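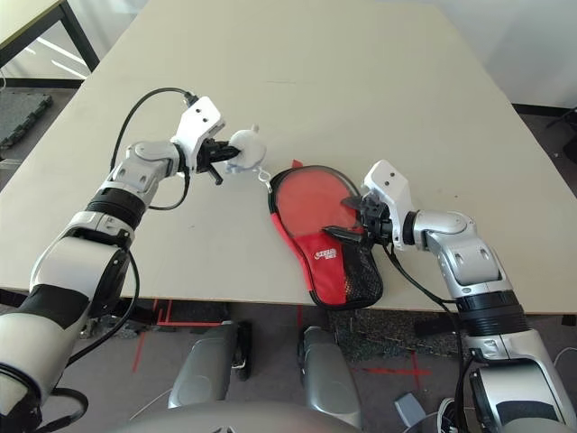
Rongrong Xue wrote:
> Does the two-arm task for April have to use soft stuff? Our club has only ever done blocks, and I'm worried the new kids will get stuck on anything that has a flap or an opening.

Hi Rongrong and all,

No, blocks are still allowed! But please let them try a soft case at least once. We've been working with a red table-tennis paddle case at Jestside this term and the kids are crazy about it (me too). One gripper goes for the opening while the other hangs on to the small white thing with the clip on it, and you have to think about both arms at the same time, which blocks never really make you do.

Start with the case lying flat, mesh pocket toward the robot. Have 2 students per run, one on each arm, and let them talk as much as they like. The talking is the best part!

I put our 559 runs in the Kilik folder, bad ones included, so your group can look through them before they try their own. The grip settings are in the same place, in the file called Flurness.

Who else is bringing a team? I have 6 sign-ups so far and would love more.

Jinlong Ding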